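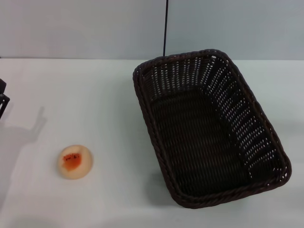

Gosivetti 연구실 견학 기록

지난 9월에 Gosivetti의 공개 견학에 다녀왔습니다. 저는 한국어가 모국어가 아니기 때문에 설명을 모두 들었는지 자신이 없습니다. 그래서 그날 저녁에 숙소에서 메모를 다시 읽고, 제가 확실히 이해한 내용만 적었습니다. 틀린 용어가 있으면 댓글로 알려 주시기 바랍니다.

저는 물류 회사에서 제어 소프트웨어를 담당하고 있습니다. 하드웨어는 잘 모릅니다. 이번 견학을 신청한 이유도 소프트웨어였습니다. Gosivetti는 작업 계획 프로그램 Punora와 기록 도구 Nillex를 직접 만들어서 쓰고 있습니다. 안내문에 두 프로그램의 내부 구조를 보여 준다고 써 있었고, 그 문장을 보고 바로 신청했습니다.

견학은 오전 10시에 시작했습니다. 먼저 회의실에서 전체 구조에 대한 발표를 들었습니다. 인식, 계획, 제어가 각각 다른 프로세스로 돌아가고, 그 사이에 메시지 층이 있습니다. 이 층의 이름은 Liu입니다. 사람 이름인 줄 알았는데 모듈 이름이었습니다. Liu는 모든 메시지에 시각을 붙이고, 너무 오래된 메시지는 계획 쪽으로 보내지 않습니다. 기준은 400밀리초입니다. 우리 회사에서는 오래된 메시지도 그대로 전달하고 받는 쪽에서 판단합니다. 어느 방법이 더 좋은지 발표 중에 계속 생각했습니다. 받는 쪽이 하나이면 우리 방법도 괜찮지만, 프로세스가 늘어나면 같은 검사를 여러 번 쓰게 됩니다.

다음은 인식 부분이었습니다. 머리 쪽 카메라와 손목 쪽 카메라의 영상을 따로 처리한 다음에 결과를 합친다고 합니다. 제가 질문한 것은 두 결과가 서로 다를 때의 처리입니다. 대답은 간단했습니다. 물체에서 멀리 있을 때는 머리 쪽을 믿고, 가까이 가면 손목 쪽의 비중을 올립니다. 비중이 바뀌는 거리는 설정 파일에 있고, 물체 종류마다 다르게 쓸 수 있습니다.

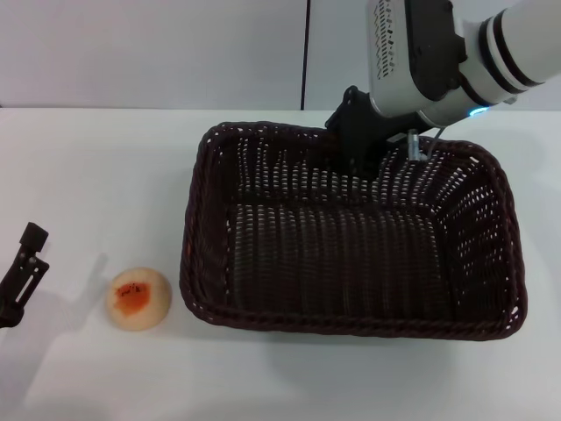

Punora의 계획 방식은 제가 제일 오래 메모한 부분입니다. 이 프로그램은 처음부터 끝까지의 궤적을 한 번에 만들지 않습니다. 작업을 짧은 구간으로 나누고, 구간이 끝날 때마다 인식 결과를 다시 읽습니다. 바구니처럼 테두리가 있는 용기에서는 이 방식의 장점을 이해하기 쉬웠습니다. 검은 그리퍼가 바구니 뒤쪽 테두리 근처까지 내려오는 자세에서는 위치가 조금만 틀려도 테두리에 닿을 수 있습니다. 그래서 테두리 근처의 구간은 더 짧게 나누고 속도 제한도 따로 둔다고 했습니다. 또 하나 배운 것은 짜서 만든 바구니의 문제입니다. 옆면에 작은 틈이 있으면 그 사이로 뒤쪽의 하얀 바탕이 점처럼 보입니다. 예전 버전의 인식 모듈은 이런 점 때문에 옆면을 여러 조각으로 나누었다고 합니다. 지금은 틈을 먼저 메우고 나서 외곽선을 구합니다.

계획이 실패했을 때의 동작도 물어보았습니다. Punora는 같은 구간을 최대 2번까지 다시 계산하고, 그래도 안 되면 팔을 멈추고 사람에게 알립니다. 저는 더 많이 시도해도 된다고 생각했습니다. 그러나 담당자의 설명으로는, 입력이 같으면 결과도 거의 같고, 기록만 길어진다고 합니다. 이 대답은 저에게 설득력이 있었습니다.

점심 식사 후에는 Nillex를 보았습니다. 화면은 예쁘지 않습니다. 왼쪽에 시간 순서대로 사건이 있고, 오른쪽에 그 시각의 카메라 영상과 관절 값이 나옵니다. 작업 하나를 기록 하나로 저장하고, 견학하는 날까지 저장된 기록은 940개였습니다. 검색은 사건 이름으로도 되고 조건식으로도 됩니다. 예를 들면 손목 쪽 영상에서 물체를 찾지 못한 순간만 모아서 볼 수 있습니다.
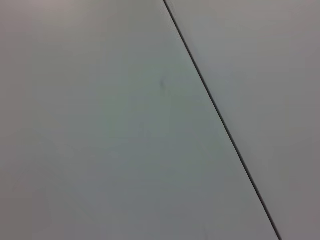

이런 순간을 모으는 기능은 우리 팀에도 꼭 필요합니다. 우리는 문제가 생기면 긴 로그 파일을 열어서 눈으로 찾습니다. Nillex에서는 사건을 누르면 Liu가 붙인 시각을 기준으로 다른 프로세스의 기록도 같이 이동합니다. 인식이 빈 결과를 보냈을 때 계획 쪽이 무엇을 했는지 바로 확인할 수 있습니다. 빈 결과와 오래된 결과를 다른 종류로 저장하는 점도 좋았습니다. 물체가 시야에 없는 경우와 메시지가 늦은 경우는 고치는 방법이 다르기 때문입니다.

사건에는 태그를 붙일 수 있는데, 태그 종류는 7개로 고정되어 있습니다. 전에는 자유롭게 쓸 수 있었지만, 같은 뜻의 태그가 너무 많아져서 바꾸었다고 합니다. 우리 팀의 태그 목록이 생각나서 조금 부끄러웠습니다.

아쉬운 점도 적겠습니다. 제어 주기에 대한 설명은 짧았고, 질문 시간이 부족했습니다. 힘 제어를 쓰는지도 확인하지 못했습니다. 발표 자료는 나중에 메일로 보내 준다고 했는데 아직 받지 못했습니다. 그리고 Nillex를 외부에 공개할 계획이 있는지 물어보았지만, 정해진 것이 없다는 대답이었습니다.

견학은 오후 4시에 끝났습니다. 건물 입구에서 버스 정류장까지는 내리막길이고 표지판이 작아서, 처음 가는 분은 지도를 미리 저장하는 것이 좋습니다. 다음 주에 팀 회의에서 메시지의 유효 시간에 대해 발표할 예정이고, 그 자료도 정리가 되면 이 블로그에 올리겠습니다.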